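4.2 What the moderators said they were doing

The written rules of the Clustow forum run to 17 headings, and the moderators we interviewed could name, on a good day, four of them. We do not hold this against them. The rules were drafted by the company's legal department, apparently for the legal department's own enjoyment, and they cover matters (the resale of livestock, for one) which never once came up in the period we studied. What did come up, over and over, was whether a post about the Gorwood council election was an opinion, an advert or a lie, and on this the rules are silent.

We therefore asked each moderator to take us through removals they had made themselves. We had 213 of these, drawn from the removal log described in Section 3, and for each one we had the post, the label applied to it and the time it took to come down. The moderators had not been told which cases we would bring. Several asked if they could see the label before explaining the decision. We said no, and the interviews became longer.

Three kinds of answer came back. The first was a rule, quoted more or less correctly. The second was a precedent, usually a quarrel from some earlier year that everyone present was expected to remember. The third, and by a wide margin the commonest, was a description of the person who had written the post. "He's always like this" was offered as grounds for removal in six separate interviews, twice about a user who had joined that morning.

It would be easy to conclude from this that the complaints of political bias were well founded. The users who complained certainly thought so, and said it at length; the longest appeal in our set is longer than this section. But the pattern does not run along party lines, or along any line the complainants proposed. Supporters of the ring road and opponents of the ring road were removed at much the same rate, and each side was sure the other was being spared. What predicted removal was how often a user had been removed before. Moderators see a name they know, open the post expecting trouble, and find it. A post of equal rudeness from a stranger tends to be read as high spirits.

The company's own account is different. In its published statement Clustow describes moderation as "consistent, neutral and guided by clear standards", and the same statement was issued again in July with the word "transparent" added. We asked what had changed in the meantime. We were referred to the statement.

4.3 Labels and the sorting tool

Before a moderator sees a post it passes through Drotia, the sorting tool, which gives it a score and places it in a queue. Moderators spoke of Drotia much as people speak of the weather. They grumbled about it and planned their day by it, and did not suppose it could be argued with. Picture posts were a particular grievance. The tool was built for text and scores a post with pictures on its caption alone, so that a blameless photograph under an angry sentence goes to the top of the queue, and the reverse sails through. Two pictures are given in Figure 6.

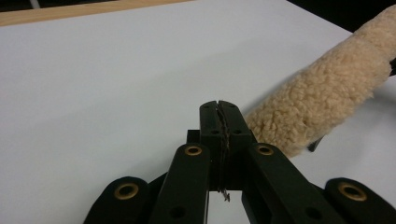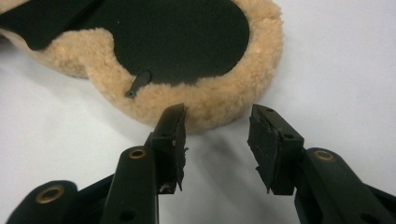

Figure 6. Tan fleece on a white tabletop, in both pictures.

Of the 505 posts in the comparison set, those with pictures waited longest for a decision and were the likeliest to be decided differently by two moderators. We put this to the most senior of those we interviewed, who replied that pictures were "a matter of feel". Asked whether the feel was written down anywhere, she said that it was the sort of thing one picked up.

There is a temptation at this stage to recommend more rules. We resist it, having read the ones that exist. A shorter list that moderators could recall without help would be a start, as would hiding the user's name until the decision has been made. The second of these was tried for a short spell on the Clustow gardening board and dropped, according to the minutes, because it "took the context out of it". We return to what was meant by context in Section 5.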